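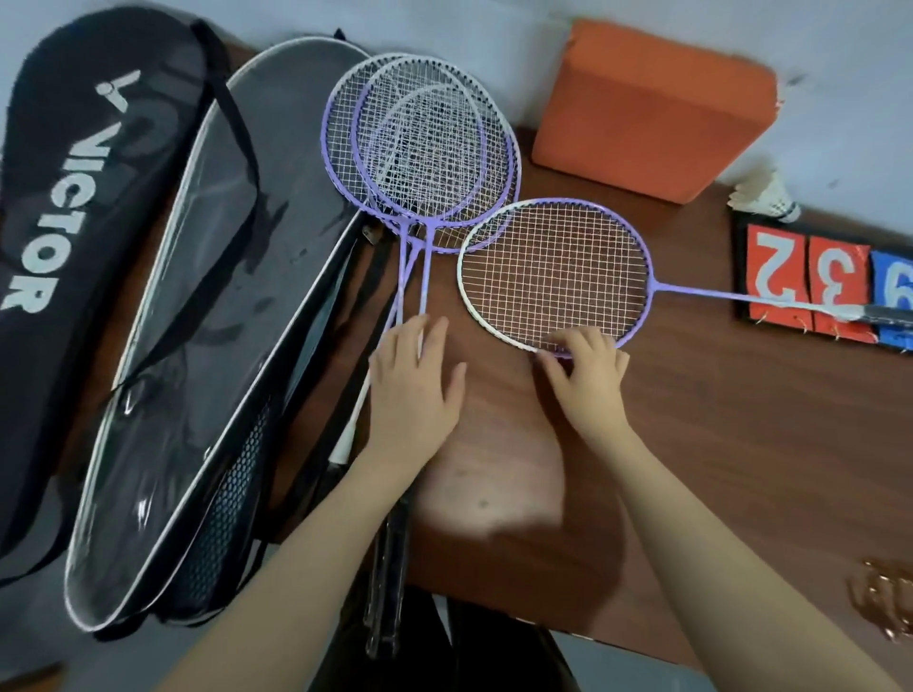
Ticket 2348: margin notes landing on the wrong lines in The Hovland Road

First of all, I love this edition! I run an evening reading group on allegory in children's fantasy, and the Prirnstead online text is the only one I've found that keeps both the story and the political commentary side by side. Something has gone odd with the notes in the Starik reader, though. In chapter 6 they ought to sit one under another down the right-hand side, each next to its own passage. What I get is more like the badminton rackets on the table, three stacked together and a fourth lying on its own off to the right. The three in the pile are the ones on the Salt Queen and the harbour strike, so it's the best bit of the whole commentary that can't be read.

Steps to repeat it:
Open The Hovland Road, chapter 6.
Turn on "Historical notes" and leave "Word meanings" off.
Scroll to line 1118, where the ferryman refuses the coin.

Same result in two browsers. The printable version is fine.

Reply from support, 09:40
Thank you for such a clear report. We can see the stacked notes here too. Could you tell us if the stray fourth note is the one about the toll bridge? And did you arrive at the chapter from the contents page or from a search?

Reply from reader, 12:15
Yes, toll bridge! And from a search (I looked up "ferryman"). I've just tried it from the contents page and the notes are spread out properly, so well spotted. Coming in by search also puts the toll bridge note beside the ferryman, which had half my group convinced that the ferryman stood for the bridge owners. It made for a cracking discussion, but the note is meant for the scene after.

Reply from support, 15:05
Found it. A search jumps to the line before the notes have finished loading, and any note over 2000 characters gets placed using the old page height. The long ones in chapter 6 all came over from the Sendthorpe lectures, and they're well past that. For now, please open the chapter from the contents page, or switch the notes off and on again once you've landed.

Reply from reader, 15:30
Off and on again works a treat. Could the fix cover the epilogue as well? The note on the two crowns is sitting under the title there.

Reply from support, 16:50
Epilogue added to this ticket. The fix goes into the October update. Leaving 2348 open until then.

Status: open, workaround given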